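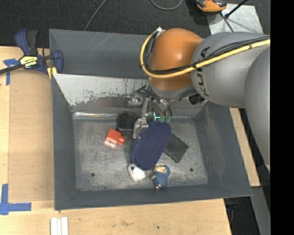

Omidar says the planner is fine and we should stop restarting it. Their reply on ticket 839 came in at 9 p.m., and it asks, politely, whether anyone on the student side has checked the grasp offsets since the fingertip pads were changed.

Reader, we had not.

**Ticket 839 — picks fail on the slipper, senior project cell**
Status: open (again)
Priority: high, according to the team whose demo it is

**Symptom:** Arm goes down to the navy slipper-shaped item, closes, reports a successful grasp, lifts, and delivers a generous helping of air to the drop zone. Small items pick fine. The figurine in the blue hood has been picked so often it should get course credit.

**Tried so far**

- Restarted the planner. No change.
- Restarted the planner with more feeling. No change.
- Re-taught the bin corners. Error on the left side got smaller, misses continued.
- Swapped the Aubert grasp library for last term's version. Worse. Swapped back.
- Lowered the approach by 2 mm. Gripper touched the bin floor and tripped the force limit. The floor was scratched before we got there, for the record.

**After Omidar's reply**

Opened the tool file. The finger length was still the one for the old pads. Corrected it, saved, reran `pick_test` on the slipper only: 88 percent, up from a number the team has asked me to leave out.

The remaining misses happen when the slipper lies on top of something flat and the Sotomano segmentation decides the two are one large, ambitious object. Logs attached for those runs.

**Next**

- Omidar to look at the segmentation logs.
- Team Drukedon to write the pad change in the lab notebook, on a page where people will find it.
- Do not move the blue tape. The left bin corner is set from it.

Leaving this open until the flat-object case passes.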